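Home | News | Projects | People | Join the list

A basket, a gripper and a lot of patience

June – by Ryszard Kozłowski

The Prundero tabletop set is growing fast, and I couldn't be happier with how the new batch is coming along!
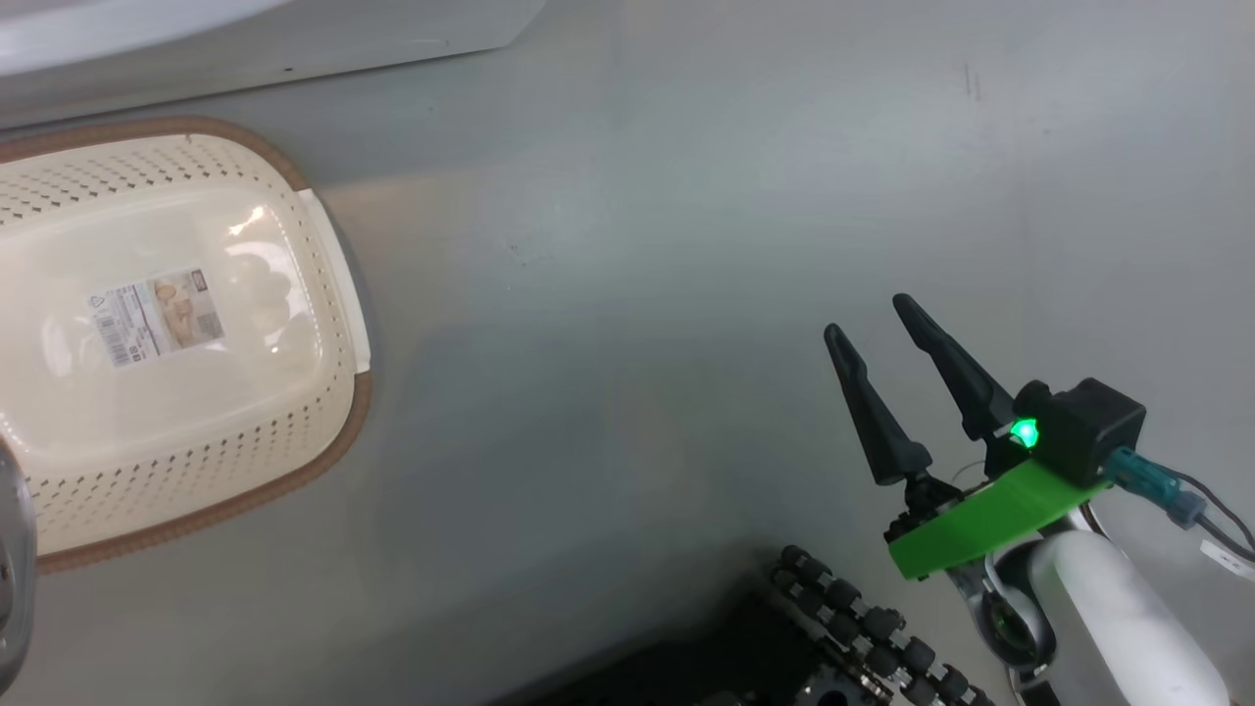
Our goal for this round is 100 good runs per task, with 4 tasks on the list, all of them built on plain household things. Baskets are my favorite. They look so easy, and then you try to steer two fingers onto a thin rim and find out how much your own hands have been doing for you all these years.

Each run is driven by a person from start to finish, and we save the camera view along with every joint position. A run can last up to 60 seconds. After that we stop, put things back somewhere new, and go again. Please do move things around between runs – a foot to the left, turned sideways, close to the edge of the table. Last winter's Dronwood set was very tidy, and the policy we trained on it fell apart as soon as a bowl was in a different spot.

We're also keeping the fumbles now. If you miss a grasp and recover, leave it in and tag it "retry" in Anico. Those are great examples, and we threw far too many of them away before. Runs where the arm faults still get deleted.

The Olszewski room has five drivers signed up so far and we'd love more. New people get a practice hour first, and none of that gets saved, so go ahead and be clumsy! Mornings have the most open slots. Write to me or put your name on the sheet by the door.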